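Laundry teleop project: progress report for the Vedura small grants desk
Sun 25 February

Hi all,

Second report from the Stitport bench, and a much cheerier one than what I sent you in December! Back then I had two arms, a drawer full of cables and a lot of promises. Now I've got 245 usable demonstrations of clothes being picked up and put in a bin, and a pretty good idea of what I was doing wrong.

First, the money. You gave us 3,000 dollars for this stage. Most of it went on spare joint motors (I cooked a couple early on by leaning on a shirt that was pinned under the gripper, sorry), and the rest paid for the work surface and the frame under it. Nothing is left in the parts budget, but I don't need anything else until summer.

Now the fun bit. As you may remember, I'm driving both arms by remote control. I sit with a pair of small leader arms, one in each hand, and whatever I do with them the big ones copy. Each demonstration starts with a heap of clothes on the wood and ends when the last piece is in the bin, and I record the joints and the overhead view the whole way through. It sounds relaxing. It's a lot like folding sheets while wearing oven mitts, at least for the first week.

I threw out 137 recordings, which hurt. Nearly all of them had the same problem: me hesitating. I'd hover over a sleeve, change my mind, go down somewhere else, and the trained policy picked up that habit beautifully. It would hang there above the pile like somebody choosing a sandwich. So I wrote myself a rule, pick a spot before the arm moves and then commit, and the newer recordings are shorter and much cleaner. I also start over if I fumble the first grab.

The other change was mixing the heaps. In the first round I used single shirts laid out nicely, and the policy was fine with those and hopeless with everything else. Now I bunch things up and put one piece on top of another, dark under light and light under dark, patterned stuff included. Patterns still give it trouble, I think, but I don't have enough runs to say so with a straight face.

We moved the recording software over to Khương at the start of the year. That cost me 2 days of swearing and has saved me time every day since, mostly because it lets me mark a bad take the moment it happens. The Clonetport loader still drops a file now and then, so I keep a second copy of everything.

What's next: more two-handed runs, where one arm holds the bottom layer still while the other lifts the top one. My left hand is well behind my right on this, so expect a slow start. I'd also like someone else to record a batch, because at the moment the policy has learned laundry from exactly one person, and I'm not a tidy one.

Happy to do a call whenever suits you.
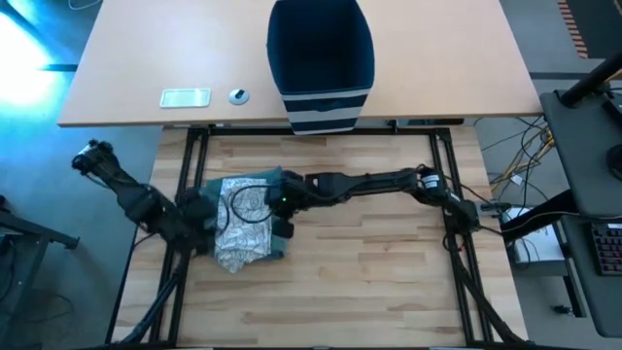 Does a failed grab always mean starting the recording over?

Only when it's the first grab of the run. If I miss later on and recover smoothly, I keep the take, so the policy gets to see what trying again looks like.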